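Vadside Support – Hand-Held Gripper Kit
Ticket: Exposure goes white and stays white, plus cable drag
Product: Vadside kit, wrist camera version, on evaluation
Opened by: Philomena Coughlan
Assigned to: Renata Wilczyńska
Status: Waiting on customer

Philomena Coughlan wrote:

Have the kit on trial, deciding by July if we buy more. Two problems, might be one.

First – picture blows out when the gripper goes over anything shiny. Steel counter is the worst. Fine scratches in the metal still show up but there's a big glare near the middle. Matte stuff is fine.

Second – the clip recorder drops the link if I reach too far. Cable pulls I think. App says "link lost" and the clip is cut short. Happens on long reaches, not short ones.

Tried so far:
– restarted app, no change
– new memory card, no change
– lens wiped, no change
– swapped ends on the cable, maybe slightly better? not sure

Towel, bottle, cup are what I'm practicing on. 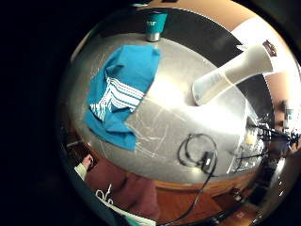
Philomena Coughlan
Posted Jun 1, 2024

Forgot to say, exposure is on auto. Firmware is whatever it came with, can't find the number in the app. Where is it??

Renata Wilczyńska (Vadside) wrote:

Hi Philomena. Firmware number is under Settings, Device, then hold down on the serial. Yes, it's badly hidden, there is a request open for that.

Couple of things please:
1. Send the firmware number.
2. Switch metering from Full to Center-low and do one pass over the steel, one over the towel.
3. Leave slack in the cable before you start, enough to reach your farthest point. Then see if the link still drops.
4. Export the log after a drop, before closing the app. Closing wipes it.

Philomena Coughlan wrote:

Firmware 3.21. Metering changed. Steel is better, not perfect. Towel now a bit dark but I can live with that.

Slack helped. Did 200 grabs, link dropped 3 times. Before it was every few minutes. Log attached for the last one, lost the other two becuase I closed the app, sorry.

New thing tho. When I lift the gripper away from the counter and turn, the bright part takes ages to settle. With auto on it just hunts up and down. Locked exposure at 300 and the hunting stops, but then anything lit is plain white and the dark corners are black. So locking isn't a real answer for me, I need to go between the two without stopping to fiddle with

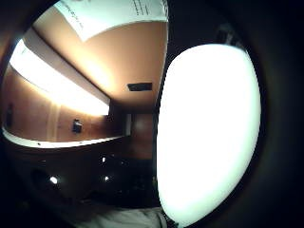
the slider each time. Is there a way to save two presets and flip between them with the trigger button? Manual mentions presets on page 21 but my app has no such menu.

Also the Isah sleeve that came in the box for the cable, is it meant to go on the gripper end or the other end? Leaflet shows both.

Renata Wilczyńska (Vadside) wrote:

Sleeve goes on the gripper end. Leaflet is wrong, will pass that on.

Presets need the next firmware, the manual got ahead of the release. I can put you on the early build if you're ok with it being a trial version. Back up your clips first, the update clears the card.

On the drops: log shows a power dip just before the link goes, so I suspect the plug more than the cable. Sending a replacement to the address on your order. Keep the old one, we'd like it back.

Philomena Coughlan wrote:

Ok yes to the early build. Clips are backed up. Éabha Moriarty on our side will sign for the plug, I'm out part of the week. Please copy her in.

Will rerun the grabs with the new plug, same counter, and post the log here. Leave the ticket open till then pls.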